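Search news
Newsroom > Automation > Press releases
3 min read

Dronda opens its gripper care routine to every workshop

Upkeep guide covers finger pads, markers and screws on the Kondness hand-held gripper

Dronda is publishing the full care routine for its Kondness hand-held gripper this May, and the team that wrote it could hardly be happier to see it go out the door. The guide sets out how to check, clean and repair the two-finger tool between sessions, in plain words and with ordinary hand tools.

The routine grew out of daily work at the Malý workshop, where Kondness grippers are used to record the small pick-and-place jobs that robot arms later learn from. After 518 sessions on one unit, the crew had a thick notebook of things that wear, shift or get dirty. Yee-man Chiang, who leads upkeep there, spent the spring turning that notebook into nine short checks.

"We love this little tool, and it gets a hard life," said Chiang. "It picks up bottles and boxes all day long, it gets set down on benches, people hand it back and forth. Give it a few minutes every morning and it keeps on going - I still get a kick out of how well an old one closes after fresh pads."

The checks start with the finger pads. Ridged pads collect dust and a thin film from plastic packaging, so the guide asks for a wipe along the ridges with a damp cloth, then a look at both ends of each pad for lifting. A pad that has started to peel is replaced together with its partner on the other finger. Mixing a new pad with a worn one makes the grip uneven, and light objects tend to turn as the fingers close.

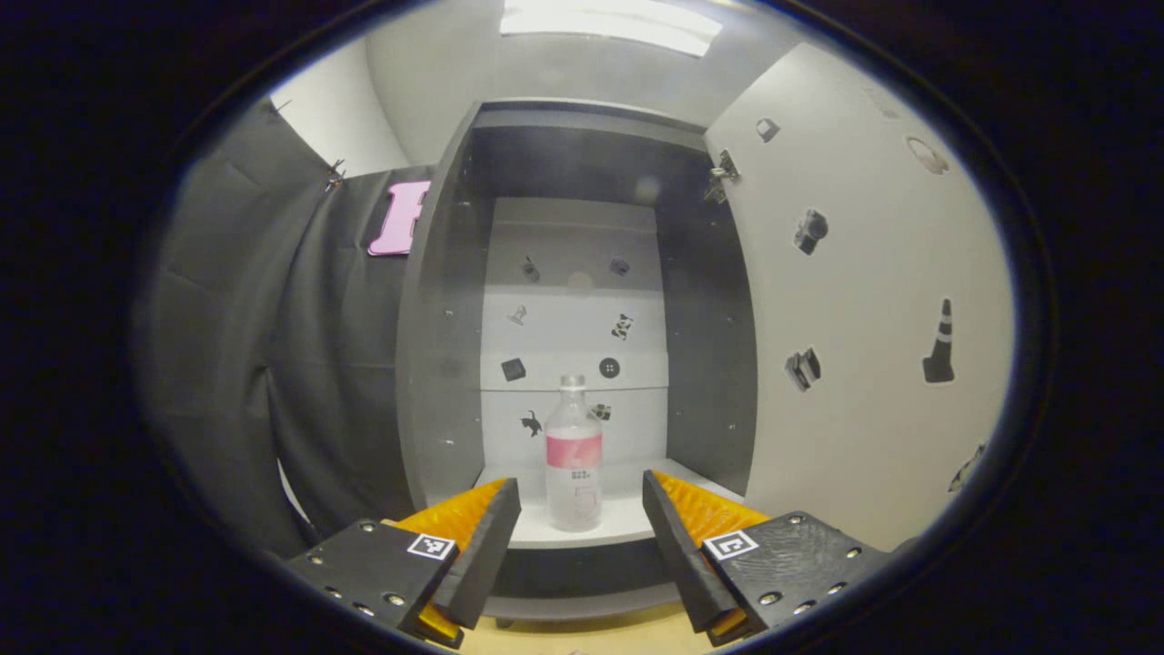 Next come the square markers on top of the fingers. The camera reads them to work out how far apart the fingers are, and a scratched or greasy marker can throw that reading off. Markers are cleaned with a dry cloth only. If a corner has come up, the whole marker comes off and a new one goes on flat, lined up with the edge of the block. After that, the opening has to be measured again with the fingers fully shut and fully open.

The screws get their own page. Chiang's crew goes over them on Wednesday, before the first session, using a short driver and light hand pressure. Threadlocker is left out on purpose, as the finger blocks come apart often for pad changes. Anyone who finds the same screw backing out 2 weeks in a row is asked to swap it for a new one and make a note in the log.

The last part of the routine is a practice grab. The operator sets a light plastic bottle on a shelf, brings the open fingers up on either side, closes them slowly and plays the recording back in Nullell, Dronda's viewing software. Both markers should stay in sight from start to finish.

"That playback is my favorite step," said Jonas Kälin, who maintains Nullell. "You see right away if a finger is sitting crooked or the lens needs a wipe. New people pick it up in an afternoon, and then they start sending us ideas!"

Several of those ideas are already in the guide, including a cut-out template for trimming pads and a storage block that keeps the fingertips from pressing against each other overnight.

The guide comes as a printable booklet with a blank log at the back. Workshops that own a Kondness unit can ask for a starter set with 3 pairs of pads and a sheet of spare markers. Chiang and Kälin will also take questions by video call on Wednesday at 10 a.m., with a gripper in pieces on the bench so callers can follow each step.

Corrections and photos of home-made fixes are welcome and can be sent to the Dronda support desk.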